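A garrafa que ensinou um robô a hesitar

Num laboratório de manipulação bimanual, o progresso mede-se em recipientes amarelos e em suspiros de quem está sentado ao lado 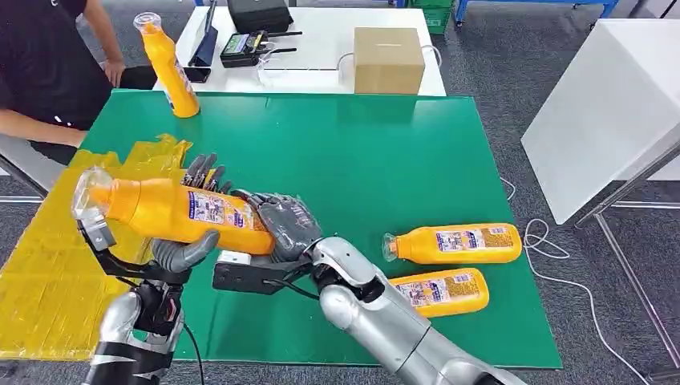
O problema do rótulo

Há quem sonhe com robôs que operem corações. Tobiloba Wike contenta-se com um que consiga rodar uma garrafa de plástico na horizontal sem a deixar cair, e já vai no segundo ano de sonho.

O projeto chama-se Oyelaran e a tarefa, dita em voz alta, tem o encanto de um turno de armazém. Um humanoide de braços prateados pega numa garrafa amarela, segura-a com as duas mãos, uma perto do gargalo e a outra na base, e vira-a até o rótulo ficar para cima. Depois pousa-a no tapete verde e passa à seguinte. Uma pessoa faz isto enquanto pensa no jantar. O robô também faz, desde que não se lhe peça pressa nem elegância.

A dificuldade está nas duas mãos. Com uma só, o erro é honesto: ou agarra ou não agarra. Com duas, cada mão tem a sua opinião sobre o sítio onde a garrafa está, e as opiniões divergem uns milímetros. A esquerda puxa, a direita corrige, a esquerda corrige a correção. Na equipa chamam a isto "a discussão conjugal", expressão que Pavithra Pai tentou sem êxito manter fora do artigo científico. Os revisores pediram que fosse substituída por "oscilação de força interna". Foi.

Largar para segurar melhor

O método que o grupo propõe tem um nome pomposo, cedência assimétrica, e uma ideia que cabe num guardanapo. Em cada instante, uma das mãos manda e a outra obedece. A que manda segue a trajetória aprendida. A que obedece afrouxa um pouco os dedos e deixa-se levar, como quem ajuda a mudar um sofá e já percebeu que não vale a pena dar palpites.

O que se aprende, ao certo, é quando trocar. A rede recebe as imagens da câmara e a posição dos dedos, e decide a cada passo qual das mãos cede. Para a treinar foram gravadas 3189 demonstrações por teleoperação, com alguém a comandar os braços à distância e um colega sentado junto ao tapete a repor garrafas. Musa Wike, irmão mais novo de Tobiloba e titular desse segundo cargo durante boa parte do inverno, descreve a experiência com parcimónia. "Pus garrafas de pé. Pus garrafas deitadas. Em março pus garrafas tortas."

As tortas, por sinal, foram as que mais ensinaram. Nas primeiras gravações, os objetos apareciam tão bem arrumados que o sistema aprendeu sobretudo a trabalhar em mesas arrumadas, competência de procura reduzida.

Os números, sem fanfarra

No teste final fizeram-se 100 tentativas com garrafas em posições que o robô nunca vira. Com o controlador anterior, em que ambas as mãos mandavam, completou quatro. Com a cedência assimétrica, completou 73. É um salto respeitável, e o artigo exibe-o num gráfico de barras em que a primeira barra mal se distingue do eixo.

Ekene Okonkwo, que dirige o grupo, prefere falar das 27 que sobram. Boa parte falha no mesmo ponto: a troca de comando chega tarde, os dedos apertam o plástico e a garrafa roda sobre si própria com a serenidade de um frango no espeto. Outras perdem-se na visão. O amarelo das garrafas não ajuda quando há por perto um plástico translúcido da mesma família cromática, amarrotado e com reflexos próprios. O robô já tentou, com grande delicadeza, pegar numa dobra.

Houve ainda uma sessão inteira deitada fora porque um cabo prendia o pulso direito. A rede aprendeu a compensar o puxão e, quando o cabo foi solto, passou a falhar tudo para o lado oposto. Titilayo Ekpo guarda o gráfico dessa tarde colado por cima do monitor.

E agora, os frascos

A Griltel, que financia metade do trabalho, gostaria de ver isto numa linha de inspeção de embalagens até ao fim do próximo ano. Okonkwo responde a essa pergunta com uma pausa bastante longa. O ciclo completo ainda demora muito mais do que o de um operário distraído, e ninguém experimentou garrafas meio cheias, onde o líquido terá também a sua opinião.

A etapa seguinte são os frascos de vidro, já encomendados à Cornau. Pai pediu o dobro da quantidade prevista no orçamento.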